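Setting up your Onton router on the Gasov network

Part 2: Getting online and moving your number

By now you should have the router out of its box and your welcome letter from Gasov somewhere within reach. If you don't have the letter, stop and find it, or call the help desk on 2532 from your Gasov cell phone. I tried to do this part from memory when I switched my own house over in October and ended up typing the wrong account code twice.

1. Plug the gray cable into the port marked LINE on the back of the router, and the other end into the wall socket. If your home still has an old phone splitter on that socket, take it off first.

2. Connect the power and switch on. The front light will blink orange for a while. Mine took nine minutes the first time, and I'll admit I nearly gave up on it!

Caution: Don't press the reset button while the light is blinking orange. The router is downloading its settings from Gasov, and cutting it off halfway means starting over from step 1.

3. When the light goes solid white, pick up your phone or laptop and look for a Wi-Fi name that starts with Onton. The password is on the sticker underneath the router (capital letters matter, and the zero has a line through it).

4. Open a browser and go to the setup page printed on the same sticker. Type in the account code from your letter. If the page won't load, turn off mobile data on your phone and try again — that fixes it nearly every time.

Note: If you were with Griffiths before, you may still have their old network name saved on everything in the house. I renamed my new network to match the old one and kept the same password, and the TV, the printer and two tablets all hopped back on without me touching them.

I keep my router on an open shelf in the hallway, a good way from the microwave and the fish tank. Inside a cabinet it dropped to a crawl. Give it some air, and stand it upright if you can.
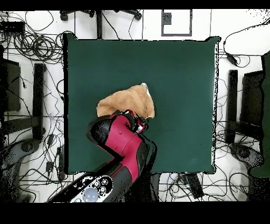

Moving your home phone number

You can skip this bit if you don't use a landline. If you do, please read the whole thing before you start, and don't cancel your old service yourself. Gasov does that for you once the number has moved, and if you cancel first, the number can be lost.

1. On the setup page, choose Phone, then Keep my number.

2. Enter the number with the area code, no spaces. Enter your name exactly as it appears on your old bill. Nia Ellis on our support team tells me a missing middle initial is what trips up most of the requests she sees.

3. You'll get a text with a transfer code. Type it in within 40 minutes or you'll have to ask for another one.

4. Leave your old phone plugged in where it is until it goes dead. Then move it to the green port on the back of the Onton and listen for a dial tone.

Note: Calls to emergency services go through the router after the move, so they won't work in a power outage. If that worries you, ask for the Ilitz battery pack, and plug the router into that instead of the wall.

If the phone shows error 372, the number hasn't finished moving. Leave everything switched on overnight and try again in the morning before you call us.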